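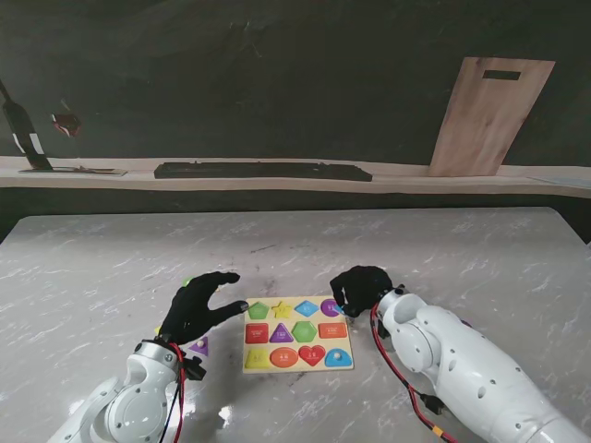
A twelve-piece shape board, three rows of four.

The shape board has been losing ground in early childhood rooms, and the Kumetti Learning Council considers this a mistake. In June our reading group reviewed 34 purchasing lists from member centers. Only 2 of them included a shape board of any kind. Money had gone to kits with lights and sound.

A board of this type asks a child to look at an outline, choose a piece and turn it until it fits. The child can see the result without being told. Bronisława Sikora, who advises our centers on materials, has argued for years that this plain kind of feedback deserves a place in every room – and that adults should sit nearby and say less.

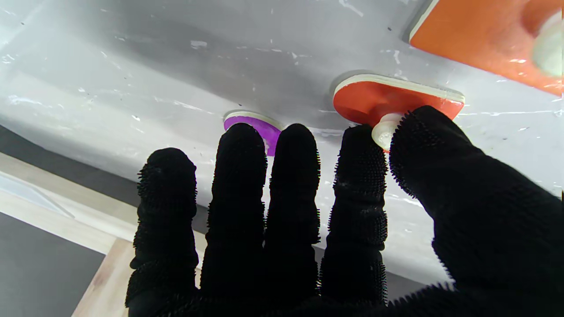 The small knob also deserves more credit than it receives. Holding it calls for the thumb and fingertips to work together, as they later must on a pencil or a button. Sơn Từ has objected that printed labels on the pieces distract from the shapes themselves. The Council does not share that view, although we would prefer larger print.

We therefore ask centers to keep at least one board on an open shelf, within reach, and to replace missing pieces promptly.

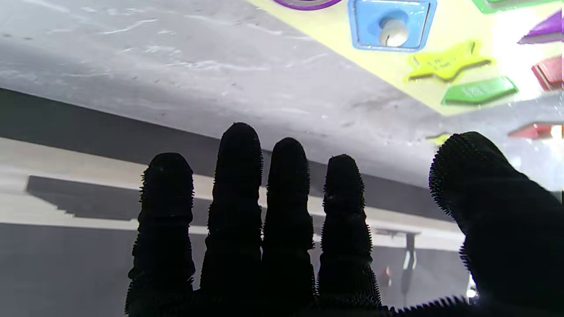 Star and arrow pieces, with faint markings on their faces.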